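Wenlow Shared Rooms Programme
Progress report to McIntyre, second stage
Prepared by Reet Toom, with contributions from Theerawat Intarasuk

1. Purpose of this report

This report covers work done between the first stage payment and the end of July. It deals with the tabletop storage trial, the surface and panel work, and spending against the second stage budget of 3000. Items already closed in the first report are not repeated.

2. Background

The programme was funded to bring the small shared rooms at Wenlow to a common standard of storage. The first stage dealt with shelving and lighting. The second stage deals with the things that collect on tables during ordinary use: drinks, pens, used tissues and small personal items. The survey made before the first stage identified these as the main reason tables were not available to the next user.

The agreed approach is that each table carries a small fixed set of containers and that anything without a container is removed at the close of the day. The containers are to be cheap, easy to replace and easy to wipe. Lids were considered at the planning meeting and rejected.

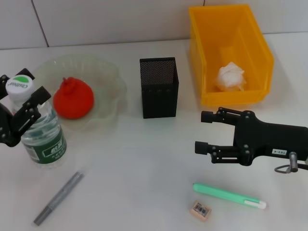

The layout was settled after three revisions. In the first, the containers were placed in a line along the back, which left the front clear but put the pens out of reach of shorter users. In the second they were grouped on the left, and people sitting there had no room for papers. The present layout spreads them out and leaves the middle of the front edge for work. Ginette Cormier has drawn it up on a single sheet, and the sheet is now kept with the cleaning rota.

3. Storage trial

3.1 Pens and stationery

Mesh holders replaced the earlier card ones, which had gone soft at the base. The mesh does not hold dust as badly as was feared and can be rinsed. No further change is proposed.

3.2 Waste and small items

Open-fronted trays are in use. Users have tended to treat them as a place for waste, and tissues are found in them more often than stationery. Two options are open: to accept this and supply a liner, or to provide a separate waste container and label the tray. Ustyna Yatsenko favours the second. A decision is needed before the next order is placed with Stikby.

3.3 Drinks

Drinks remain the least settled part of the trial. The rule in force allows closed bottles only. Cups were withdrawn from the rooms after the first stage because of ring marks and spills on paper.
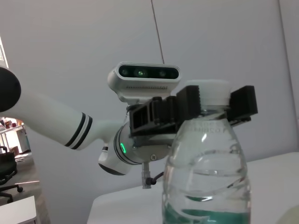

The bottle rule has been rewritten twice to remove doubt about what counts as closed. The first wording referred to any container with a lid, and this let in takeaway cups. The present wording asks for a screw cap, as on the clear plastic bottle with the white cap, and excludes push-on and flip tops. It sets a maximum size of 500 ml. Edeltraud Brunner has asked whether reusable metal bottles should be named separately. Our view is that they are covered if the cap screws down, and that a longer rule would be read less. Bottles left at the close of the day are emptied and recycled.

4. Surfaces and panels

White tabletops were kept throughout. They show marks early, so they are wiped sooner, and the cleaning time per room has not risen. One top was returned to Brulance with a chipped corner and has been replaced at no charge.

Panel joints were checked in each room. Where a gap was wide enough to collect dirt, it was brushed out and noted for sealing. Sealing has not started. The supplier's first compound did not match the grey panels closely enough, and a second sample is awaited. Small labels fixed to panels during the survey are to be taken off at the same time as the sealing, so that any residue can be cleaned in one visit.
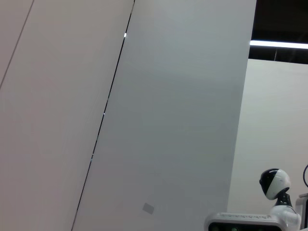
5. Spending

Spending to date is within budget. The largest item was the replacement of containers, followed by cleaning materials. The sum of 40 set aside for printing has not been drawn on, as the layout sheet was printed in house. We ask that it be moved to the sealing line.

6. Work outstanding

Decision on waste container or tray liner (Yatsenko).
Second compound sample, then sealing of joints (Intarasuk).
Removal of survey labels, with the above.
Final wording of the bottle rule to be sent to all room users (Brunner).
Layout sheet to be reissued if the waste container is adopted (Cormier).

The third stage request will follow once the sealing cost is known.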